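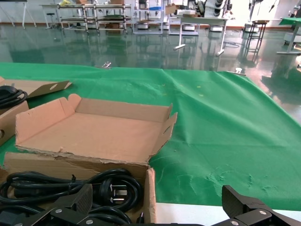
Power cables, coiled and boxed. Three-pin plug in among the coils.

Cable store, Ketdale workshop
March 14, 2022

The mains leads at Ketdale were last sorted in December. Leads are coiled in loose loops and kept in open cardboard boxes, sorted on the green cloth. Anything over 10 metres goes on a drum - see the Brutden gallery. The shallow tray is for short leads and adaptors. Torn boxes stay in use until the base gives way.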